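**Cider news from Nesetham**

Prernari have bottled 700 of last year's dry, a cider so sharp it could cut its own cork. Noreen Mac Carthaigh pressed most of it herself and says it wants until June. I gave mine until Tuesday -- a mistake, though I finished the glass.

Members may order two bottles each. Three if you help with the labels, which went on crooked last time and somehow got us a compliment.
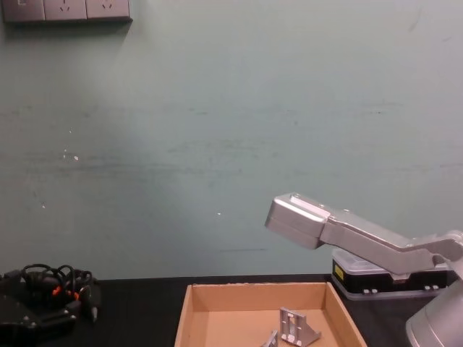

## Perry tasting

Provmont are bringing the perry. Bring your own glass, and bread.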